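4. Washing and Putting Away Your Droketti Cups

Now that the cabinets are filled and the counter is clear, we come to the part of the guide you will probably return to most often, which is looking after the cups themselves. They are easygoing things and will put up with a good deal, but a few small habits in the first weeks will keep the inside smooth and free of tea rings for a long time. Please read the section through once before you start. It only takes a moment, and step 4 catches a lot of people out!

Before first use

1. Take each cup out of its sleeve and peel off the round Wunditz label on the base. If it leaves a sticky patch, rub it with a drop of cooking oil and let it sit for 2 minutes before you wipe it away.

2. Run the tap until the water is comfortably warm, no more than 50 °C, and put a little dish soap on a soft sponge. If you have a double sink, keep one basin for washing and the other for rinsing (you will be glad of it when there is a whole set to get through).

3. Wash the inside first, going right down into the corner where the wall meets the base, and then the outside and the rim.

4. Rinse twice. Soap likes to hide at the bottom of a tall, straight cup, and you will certainly taste it in your first coffee if it stays there.

CAUTION: Do not use steel wool, scouring powder or the rough side of a sponge on the inside. Fine scratches hold stains, and they cannot be polished out.

Checking the inside

5. Dry the cup with a lint-free cloth and carry it over to good daylight, near a window if you can.

6. Hold it low down, around the lower half, and tip it so the light falls past the rim and into the cup. Turn it slowly. The surface should look even all the way around, with no film and no gray streaks.

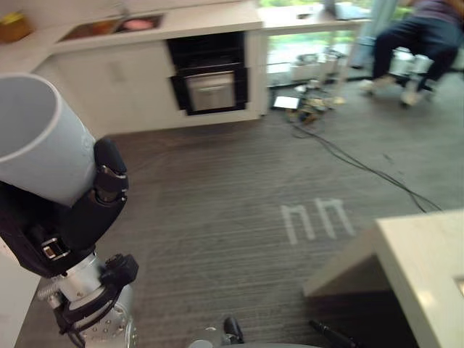
Fig. 4. Light gray cup held by the lower half and tilted to show the inside.

7. If you find a film, mix two teaspoons of baking soda with a little warm water, spread it over the spot with your fingertip, wait a while, and rinse again as in step 4.

Putting away

8. Let the cups stand upright on the counter until they are completely dry, and then move them to the cabinet.

9. Stack no more than 4 high, and slip a Lidex pad between each one and the next.

NOTE: Never dry or warm a cup in the oven, even on the lowest setting.

For day-to-day washing, steps 2 to 4 are all you need. Replacement pads are listed in section 6, together with the spare saucers.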